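Flurero Hand-Held Gripper: Set-up and Operating Guide
Section 12. Working in shared and occupied areas
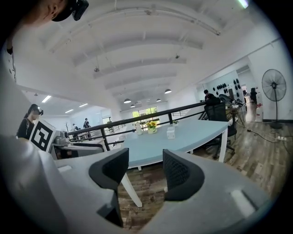

12.1 Scope
This section applies whenever the gripper is used in a room where people not assigned to the session may be present. It supplements the site rules and does not replace them. Where the two differ, apply the stricter one.

12.2 Before the session
1. Name one session lead. The lead may stop work at any time and does not operate a gripper.
2. Walk the intended route without a headset. Note railings, stairs, chair bases, fans and floor cables.
3. Move cables out of the route or cover them. Power strips stay outside the work area.
4. Clear open drink containers from the work surface. Closed bottles may remain if they are part of the task.
5. Tell everyone in the room that recording will take place. Record consent on Form 1342.
6. Inspect both fingertip pads. Replace a pad if its surface is torn or lifting at the edge.

CAUTION: A person wearing a headset must not work within 2 m of a mezzanine railing or stair opening unless a spotter is present. The spotter has no other task.

12.3 Marker board
1. Set the board upright on a stable surface.
2. Check that the full border of the marker is in view from the starting position.
3. Do not touch or shift the board after calibration. If it is moved, repeat the calibration in Section 14.

Note: Ceiling lights can cause glare on glossy boards. Use a matte print and tilt the board slightly if detection drops out.

12.4 During the session
1. Keep the fingertips pointed away from other people when walking.
2. Lift only objects on the task list. Personal items on desks are excluded.
3. Stop if a person enters the space between the operator and the work surface. Resume on the lead's word.
4. Take a break of at least 12 minutes after each hour of headset use.

WARNING: Do not close the gripper on a hand, hair or clothing, including as a demonstration.

12.5 After the session
1. Return the gripper to its case with the fingertips open.
2. Log any contact with a person, even if there was no injury.
3. Send the log to Henrike Engelhardt, Dusimix site safety. Requests for an exception to 12.2 or 12.4 go to Nuala Cullinane, Grenurton office.

Logs are kept for 14 months. See Section 13 for cleaning.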